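4.2 What "within sight" is supposed to mean

The claim under review is easy to state. People eat more of what they can see, so fruit left out on a kitchen surface will be eaten and fruit put away will be forgotten. It appears in household advice and school leaflets, and in a good share of the papers we collected. Our difficulty is that few of those papers say what they mean by seeing. In the Zamudden survey, food was coded as visible if the householder answered yes to the question "Do you keep fruit out?" A person who owns a fruit bowl will tend to say yes whether or not there has been any fruit in it since January. The answer records an intention, or perhaps a piece of crockery, and it is then entered into the model as though it were a fact about the eyes.

The Skinura trial did somewhat better. Its field staff visited each of the 300 homes and wrote down what was on the counters. Even so, the coding sheet had a single box for "on surface" and a single box for "stored," and everything in the kitchen had to go into one or the other. Fruit in a closed paper bag on the counter was on the surface. Fruit behind the glass door of a cupboard was stored. We do not see how an effect of visibility can be recovered from data sorted in this way, and the trial report does not explain it.
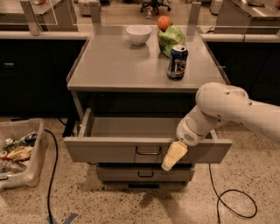
There is also the question of who was looking, and from where. Adults and children in the same household do not share an eye level, and neither group spends its day standing squarely in front of the work surface. Dawber raised this point in an early commentary and proposed that visibility be recorded from the doorway, from the chair most often used, and from the sink. The proposal was sensible and was almost entirely ignored. Later authors cite the commentary for its opening sentence, in which Dawber grants that the basic idea is plausible, and pass over the rest.

Storage raises its own problem. The two-box scheme treats a drawer as closed for good, yet drawers are opened many times a day, and some are left open for long stretches while a meal is being made. If a brief look matters at all, then the contents of a much-used drawer may be seen more often than a bowl in a corner. None of the studies in Table 2 recorded how often storage was opened. 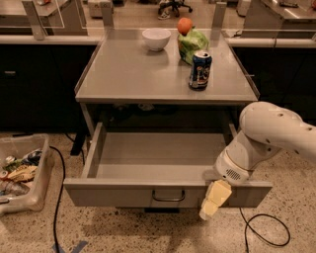

Figure 3. Food and drink on a metal work surface, with a drawer pulled out.

Supporters of the claim sometimes reply that such errors are random and can only weaken a true effect, so the real one must be larger than reported. We are not persuaded. Households that keep fruit out are likely to be households that buy more of it, and those that buy more will run out of room in the refrigerator sooner. The placement would then follow from the eating. The Gellus panel did collect purchase records, and when these are added to the analysis the coefficient for placement shrinks to a size that we would not care to defend. The authors mention this in a footnote — a strange place for it, given the title of their paper.
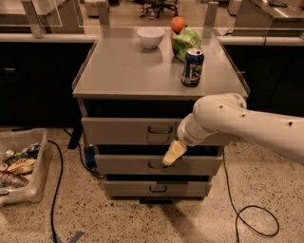
Reach is a separate matter from sight, though the two are usually reported together. An item can be in plain view and still be the less handy choice. A fruit that has been set on top of something else toward the back of a surface, as the orange is here, with a soda can standing nearer the front, would be scored the same as the can in every scheme we reviewed. Both are "on surface." A study that wished to say anything about fruit would need to record what else was out and which item a hand would meet first. It would also need to record whether the fruit had to be washed or peeled before it could be eaten, a cost that a can of soda does not carry.

To see how far coders agree once such details are asked for, two of our readers, Colin Tindall and Ruth Tindall, separately applied Dawber's scheme to the written kitchen notes from the Skinura trial. They agreed readily on position and poorly on sight. Most of their disputes concerned food that was partly wrapped or partly hidden by other food, and the notes were seldom detailed enough to settle them. We therefore left visibility out of the pooled estimate and report only placement, under that name, in Section 5.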